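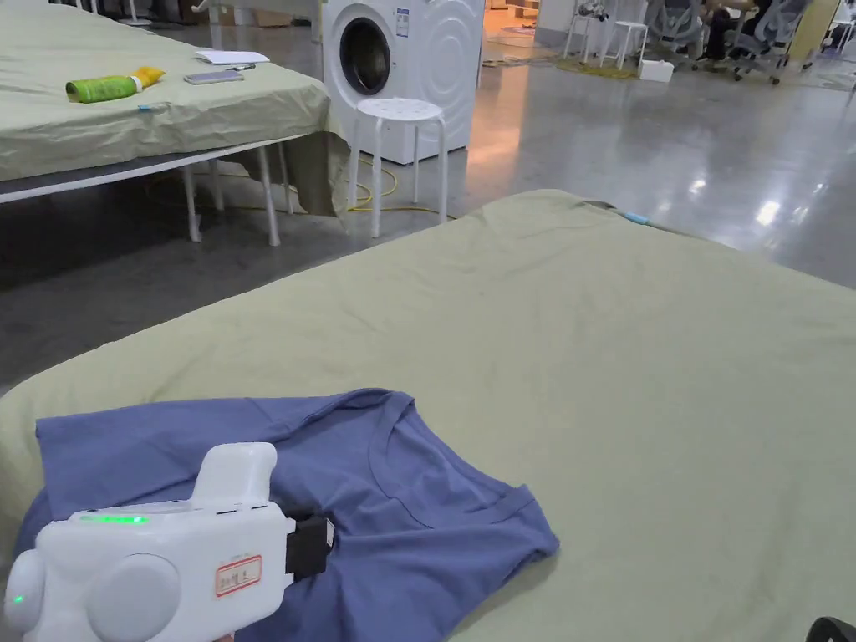

Wellington Damasceno wants the fold task cut down to one sleeve and one hem before we try anything else. His note was waiting in the shared log when I opened it: "We keep saying the policy fails at folding. It fails at finding the sleeve. Give it one sleeve." I think he is right, so the plan for this entry is built on that, and the full three-step fold goes back on the shelf for now.

23/03/2020, Hudby student project, garment handling

State of things. We have 111 usable demos of the short-sleeve shirt, all done with the hand-held gripper. The target from the project sheet is 300. I had been counting the early ones from November too, but those were made with the old jaw pads and the grip width reads differently, so I have taken them out of the total. They are still on the drive in a folder called old_pads. Please don't merge them back in.

What I did first: went through 24 of the demos one at a time and wrote down where the jaw first closes on cloth. I was expecting most of them to be at the hem or the sleeve edge, which is what our instructions say. A lot of them are not. People come down on the middle of the shirt, pinch whatever is there, lift a bit, and then move to the edge. It works fine for a person because you can feel and see the cloth shift. The policy just learns that pinching the middle is a good opening move, and then it has no idea what to do next.

I do this too. Four of the worst ones are mine.

New rules for recording, starting with the next batch:

Shirt starts crumpled, dropped from elbow height. No arranging it afterward.
First close must be on a sleeve edge or the hem. If you miss, stop and throw the demo out.
Keep the jaw open until you are at the cloth. Several demos have it half closed on the way down and the width signal is a mess.
Hold still for 2 seconds at the end before you let go of the trigger.
Write the shirt letter in the log, every time. I found a run of demos with nothing in that column and had to guess.

On pressure. When the jaw is pushed down hard into the cloth the sheet comes up with it. The sheet then moves under the shirt and the whole layout changes. Lighter contact and a flatter approach angle seem better, but I only tried a handful so don't take this as settled. Wellington thinks a firmer pad under the sheet would help. I would like to leave the surface alone until we have the next batch, otherwise we change two things and learn nothing from either.

Tracking. Lost position on three takes, all while turning the gripper over to get under a sleeve. My guess is that the wrist turns so far that the camera has only plain sheet in view, and plain sheet gives it nothing to hold on to. Did the same motion slower and it kept tracking. Slower is not a real fix, since the demos then teach it to be slow. Put it on the list.

Training. Ran the small model overnight on the cleaned set using the Hivari scripts. Loss curve looks normal and tells us very little. Replayed it on held-out demos and compared first contact points. It still wants the middle of the shirt. No surprise given what it was fed. I did not bother with a run on the arm.

The Hivari loader also drops the last frame of every demo. I spent most of an hour thinking our release signal was broken before I found that. Fix is one line, it is in my branch, and I have left a comment next to it. If you pulled before this entry, pull again.

Competition stuff. The Indutell student round has the laundry task scored in stages, and a clean grasp on a sleeve counts as a stage by itself. So the cut-down version is not wasted work even if we never get back to the full fold. The rules say the garment will be supplied by them, color and size unknown. All our demos are on our own shirts, and the sheet is close to plain, so I am a bit worried about anything with stripes or a print. We should borrow some ugly shirts.

The Janjua team shared their write-up from the last round. They used far fewer demos than we plan to, but each one was short, just reach and grasp and stop. Worth reading the section on how they threw out bad takes. They were much stricter than we are.

To do:

Move the middle-pinch demos to a separate folder, don't delete (me)
Retrain on edge-first demos only, even if the set is small, and compare (me)
Write the stage list for the sleeve task, half a page at most (Wellington)
Check jaw pads for wear and write down the date if they get changed
Charge log is blank again, fill it in
Find shirts with patterns

Open question for the group: should a failed first grasp followed by a good second one be kept as its own kind of demo? The policy will miss sometimes and it needs to have seen someone recover. But that is exactly the kind of take I am now telling everybody to throw out. For this batch I am throwing them out. If anyone feels strongly the other way, write it under this entry before the next recording session.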